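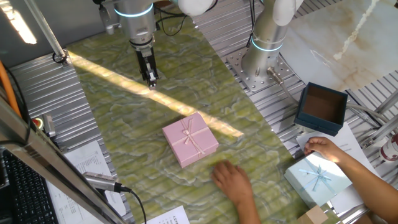
Combien ça coûte, un bras robot ?

C'est LA question que vous me posez chaque fois que je viens dans une école. Avant même « est-ce qu'il peut faire mes devoirs ? » (non) et « est-ce qu'il a un prénom ? » (ça dépend des ateliers, le mien s'appelle Biscotte). Alors je me suis dit que j'allais vous répondre une bonne fois, par écrit, avec tous les détails que je n'ai jamais le temps de donner avant la récré.

Moi, mon métier, c'est de préparer les achats pour un atelier à Etville. Je ne construis pas les robots. Je fais des listes, des additions, je téléphone beaucoup, et je pose des questions jusqu'à ce que les gens soupirent.

Première chose : un bras robot tout seul, ça ne sert pas à grand-chose. C'est un peu comme si on vous offrait un vélo sans roues ni guidon. Le bras, c'est la partie qui plie et qui tourne. Au bout, il lui faut une main, et cette main s'achète très souvent à part ! On l'appelle une pince, ou un préhenseur si on veut avoir l'air savant. La plus simple a deux doigts qui se rapprochent et qui s'écartent, toujours bien en face l'un de l'autre. Pour attraper une petite boîte par les côtés, c'est parfait. Pour attraper un drap, bon courage.

Ensuite il faut une table, ou un cadre en métal très solide. Quand un bras démarre vite, il pousse sur son support, comme vous quand vous sautez d'une barque. Si le support bouge, la pince arrive à côté. On le visse donc sur une grosse plaque. J'ai vu un jour un devis où tout était prévu, sauf la plaque et ses vis. Tout le monde avait oublié.

Et les câbles ! Il y en a pour le courant et pour envoyer les ordres. Il faut les choisir assez longs pour que le bras puisse se tourner sans tirer dessus.

Un devis, au fait, c'est une feuille où le vendeur écrit ce qu'il vous propose et à quel prix, avant que vous disiez oui. J'en demande toujours plusieurs. Pour notre deuxième bras, j'ai écrit à Komine et à Setberg. Le premier prix était plus petit, j'étais toute contente, et puis j'ai lu la dernière page : la pince n'était pas dedans. Elle coûtait 4000 euros. Lisez toujours la dernière page !

Un ou deux bras ? Là, ça devient intéressant. Essayez d'ouvrir une boîte à couvercle avec une seule main. On y arrive, mais la boîte glisse, on la coince contre son ventre, on triche. Un robot n'a pas de ventre pour tricher. Avec deux bras, l'un peut tenir pendant que l'autre soulève. Seulement, deux bras, c'est deux pinces, deux plaques, deux fois plus de câbles, et il faut aussi leur apprendre à ne pas se cogner. Ma collègue Rodica Ghiță, qui écrit leurs programmes, a compté 11 jours de travail rien que pour ça. Ces jours-là vont dans le budget aussi – le temps des gens, ça se paie, et c'est souvent ce qu'on oublie en premier.

Dans mes listes, je mets encore :
- les objets pour s'entraîner (des boîtes de tailles et de couleurs différentes, c'est le moins cher et le plus rigolo à acheter)
- les pièces de rechange, surtout les bouts de doigts, qui s'usent
- un bouton d'arrêt d'urgence, bien rouge, facile à atteindre
- la formation des personnes qui vont travailler à côté
- un peu d'argent pour les surprises

Pour les surprises, Valentin Matei, qui vérifie mes additions, voulait que je garde une toute petite somme. J'ai demandé plus. On a discuté pendant toute une pause et j'ai gagné, enfin presque.

Reste l'attente. Une machine comme ça, on ne repart pas du magasin avec sous le bras. La dernière fois, la maison Dumitrescu nous a livré le cadre au bout de six semaines, et il pesait roughly lourd comme moi et mon frère réunis. Il a fallu démonter une porte.

À vous maintenant ! Imaginez un robot qui range votre chambre. Que doit-il attraper ? Des chaussettes, des livres, des billes ? Combien de mains lui faut-il, et où allez-vous le visser ? Écrivez votre liste, donnez-vous un budget de 40 pièces en chocolat et décidez combien vaut chaque morceau. Si vous n'avez plus rien pour les câbles, on recommence – moi, ça m'arrive tout le temps.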